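스타카리 게스트하우스 세탁실·린넨실 안전점검표
점검일: 2026년 4월 1일
점검자: 루바 함단 / 입회: 지아드 스마디
표기: O 양호, △ 보완, X 불량

1. 전기
누전차단기 시험버튼 O
건조기 전용 콘센트 △ 커버 나사 하나 헐거움. 조였는데 또 돔. 교체 요망
멀티탭 문어발 X 다리미랑 선풍기 같이 꽂혀 있음. 지난번에도 적었음
다리미 코드 피복 O

2. 건조기·배기
보풀필터 △ 3번 기계만 꽉 참. 매회 청소인데 기록지에 서명 없음
배기호스 꺾임 O
뒤쪽 먼지 X 손 안 들어감. 기계 빼야 됨, 두 명 필요
과열 차단 시험 안 함. 토드홀름 기사 5월 방문 때 같이

3. 바닥·통로
배수구 덮개 O
미끄럼 매트 △ 모서리 말림. 걸려 넘어질뻔 함
비상구 앞 적치물 X 빈 카트 치우라고 구두로 전달
통로 조명 O 입구쪽 깜빡임 있음, 일단 지켜봄

4. 약품
표백제·산성세제 분리보관 O
라벨 △ 소분통 6개 중 3개 라벨 번짐. 다시 써붙일것
MSDS 비치 O 글씨 작다고 유핀 씨가 큰 걸로 뽑아달라 함
보안경, 고무장갑 △ 장갑 L만 있음. M 주문
눈세척병 유효기간 O

5. 린넨 보관·작업대
선반 고정 O 벽 앵커 흔들어봄, 이상 없음
상단 적재 △ 무거운 이불이 맨 위. 아래로 내릴것
선반 하중표시 300kg 스티커 반쯤 떨어짐
천 상태 △ 무늬 있는 흰 천은 따로 분류. 올풀림, 핀 잔류 확인은 접기 전에

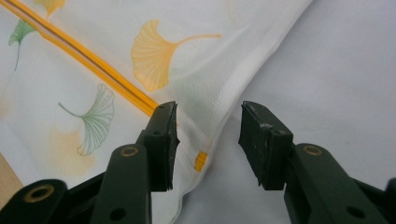
사진: 스타카리 시설팀

바늘·핀 수거통 X 뚜껑 없음. 오늘 중 조치
작업대 높이 O

6. 소화·대피
소화기 압력 O 핀 봉인 정상
대피도 △ 옛날 도면임. 창고 문 위치 틀림
감지기 O 먼지만 털어줌

조치 담당
멀티탭, 콘센트: 이마드 하킴
건조기 뒤: 페트리커 픨부, 지아드
라벨, 수거통: 유핀
매트: 아부 자우데에 견적 요청함, 답 아직

추가 의견
필터 서명란 칸이 너무 좁음. 양식 바꿔주세요. X 항목은 사진 찍어서 공유폴더에 올리고 재점검란에 날짜 꼭. 지난달 것도 재점검란 비어있는 게 있음. 멀티탭은 이번에도 안 되면 그냥 회수하겠읍니다.

재점검: 서명: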